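Gift cards again

So Nabila Yusof gave me a Viltus voucher for my birthday, 210 quid between her and the rest of the office, which was mad of them. I'd been moaning about my walking boots since January and I think everyone just wanted me to stop.

Anyway. Tried to spend it. The site takes one voucher per order, one, and they'd bought it as 2 separate codes. Rang up. On hold long enough to eat a whole sandwich. Nice lad in the end, merged them into one code while I waited, new email came through before I'd put the phone down. Fair play.

Boots: went for the Brurkow mids, brown, half a size up. Also a pair of socks to get over the free postage line, which I resent, but they are good socks. Wanted the Ekgate jacket too but it was out of stock in everything except XS and a sort of mustard XXL. Not that desperate.

Dispatch email same evening, then nothing for ages. Tracking said "at depot" for so long I started checking it at 6am like a weirdo. Hidayah Tjoa ordered a flask from them the week after me and got hers first. Showed me it at lunch. Twice.
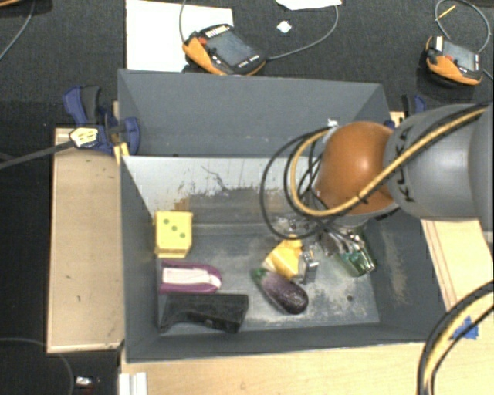 Parcel did turn up in the end, left with next door, box fine, boots stuffed with proper paper and a spare set of laces tucked in. No complaints about the packing at all. One sock had a pulled thread, couldn't be bothered sending it back.

Worn them on the canal loop and up to the mast and back. Left heel rubbed a bit first time out, fine after that. Grip is good on wet stone, less good on wet leaves but what is. My old Santoso pair were lighter, I'll admit that, but they also let water in from definately day one.

Got 8 pounds something left on the code and it runs out in a year. Suggestions for things under a tenner that arent more socks, comments are open.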